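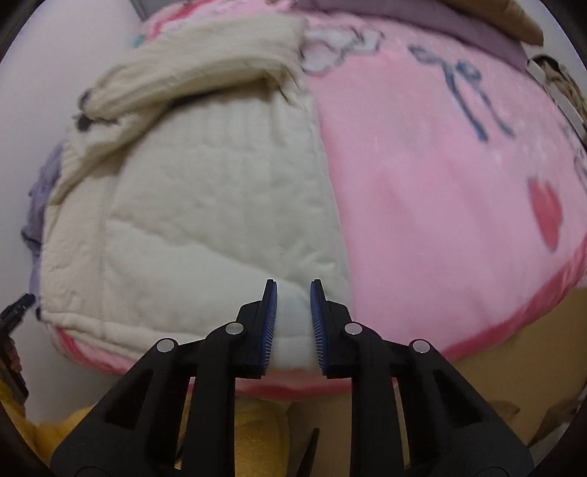

暮らしのエッセイ > 寝室 > 敷きパッドは毎朝たたまなくていい

敷きパッドは毎朝たたまなくていい

うちの母は、起きたらまず寝具を全部たたむ人でした。毛布も掛け布団も敷きパッドも、角をそろえて三つ折り。私も結婚してしばらくは真似していたんですが、去年の4月に引っ越したのをきっかけに、やめました。で、やめてみて思うんです。あれ、いらなくない?って。

いや、掛けるものは分かるんですよ。毛布がくしゃっとしていると部屋ごとだらしなく見えるし、ピンのふわふわの毛布なんて面積が大きいぶん目立ちますから(うちのもピンクです、夫は最後まで反対してました)。でもキルトの薄いやつ、あれはきっちりたたむのに向いていないと思う。中綿が入っているから折り目のところがもこっと太って、いくら押さえてもロールケーキみたいになる。角を合わせたつもりが、反対側でずれている。朝からあれと格闘して5分、もったいない!

私の今のやり方は、半分だけめくる。以上です。足元のほうへぺろんと折り返して、そのまま朝ごはんを作りに行きます。寝ているあいだの湿気もこもりにくい気がするし、夜は戻すだけ。見た目はまあ、ホテルにはなりません。でも寝室って、昼間だれに見せるんでしょう。

生成りのキルトを買ったときは、ずいぶん迷いました。Dillelの厚手とMostynの薄手、店で2枚並べてもらって、さんざん触って、結局Mostynの薄いほう。店員さんには「コンパクトにたためますよ」と勧められたのに、そのたたむのをやめたわけで、ちょっと申し訳ない。ただ、洗濯機に楽に入るのは本当に助かっています。厚手にしていたら、今ごろコインランドリー通いだったはず。

それと、細かい縫い目の入ったキルトって、しわが寄っていても案外平気じゃないですか? もともと表面がでこぼこしているから、多少よれても模様のうちというか。ぴんと張った真っ白なシーツだとこうはいきません。ずぼらな人ほど、キルトを選んだほうがいいと私は本気で思っています。

収納の本なんかを読むと、寝具を整えることから一日が始まる、みたいなことがよく書いてありますよね。整えて気分がいい人はぜひ整えてください。私は水曜のゴミ出しの朝に、敷きパッドの角がそろわなくて本気で腹が立ったことがあって、ああこれは私には向いてないな、と。気分よく始めるための習慣で機嫌を悪くしていたら世話がないです。

そうそう、季節の変わり目にしまうときだけは、私もちゃんとたたみます。そのときは床に広げて、ひざで空気を抜きながら。ベッドの上だとどうしても沈むので、きれいに折れません。これは母に教わったとおりにやっています。

コメント

ねむい猫さん
うちも半分めくる派です! 夫が几帳面で、毎朝戻されますけど…。

olham236さん
私はたたまないと落ち着かないほうです。でも「もこっと太る」は分かりすぎて笑いました。ゴムバンドで留めてもふくらみますよね。

匿名
Mostynの薄手、冬は寒くないですか? 買おうか悩んでいます。

筆者
冬は下に毛布を1枚敷いています。それで私は十分でした。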